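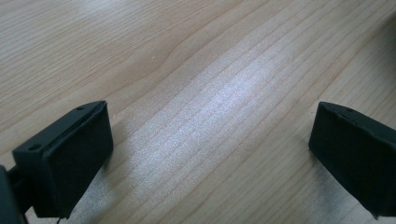
Figure 6.1 Wood grain on a light tabletop.

Chapter 6
Wood in Interior Furnishings

Chapter Contents
6.1 The Structure of Wood
6.2 Grain, Figure, and Color
6.3 Moisture and Movement
6.4 Surface Finishes
6.5 Care and Repair
Review Exercises

Learning Objectives
After completing this chapter, students should be able to:
Define grain, growth ring, heartwood, and sapwood.
Explain why a board changes in width more than in length.
Compare oil, wax, and film finishes for a given use.
Prepare a written care plan for a wooden surface in daily use.

Opening Case
The reading room of the Pallmont Public Library was refurnished with long wooden tables supplied by the firm of Marciniak. The order was placed in April, and the tables were delivered in the fall, shortly before the heating system was turned on for the season. By midwinter, narrow gaps had opened between the boards of several tops. Two of the tops had also cupped, so that a sheet of paper could be slid under a ruler laid across the middle.

Felicja Zieliński, the facilities manager, first reported the gaps as a manufacturing defect. The supplier's representative, Igor Kurek, visited the library on a Wednesday and measured the relative humidity of the room and the moisture content of the boards. He concluded that the joints were sound and that the wood had dried considerably after delivery. The tops had been fastened to their frames with fixed screws, which left the boards no room to shrink evenly. The screws were replaced with slotted fasteners, and a humidifier was installed near the east wall. Most of the gaps had closed by the following summer. One top remained cupped and was returned to the workshop.

The case is used throughout the chapter. Students should reread it before beginning Section 6.3, where the measurements taken in the room are discussed in detail.

6.1 The Structure of Wood
Wood is made up largely of long, hollow cells that run in the direction of the trunk. In the living tree these cells carry water and support the weight of the crown. After the tree is cut and the lumber is dried, the cell walls remain and give the material its strength. A board is much stronger along the length of its cells than across them, and it splits most easily in a line parallel to them.

The term grain refers to the direction and arrangement of these cells. In everyday speech it is also used for the pattern seen on a finished surface, such as the tabletop in Figure 6.1. The pattern depends on the species, on the growth rings, and on the angle at which the log was sawn. A board cut so that the rings meet the face at a steep angle tends to show straight, narrow lines. A board cut so that the rings lie nearly flat to the face tends to show broad arches or ovals.

Growth rings form where a tree has distinct growing seasons. The wood produced early in the season usually has larger cells with thinner walls, and the wood produced later is denser. In some species the change between the two is sharp, while in others it can be difficult to see without a hand lens.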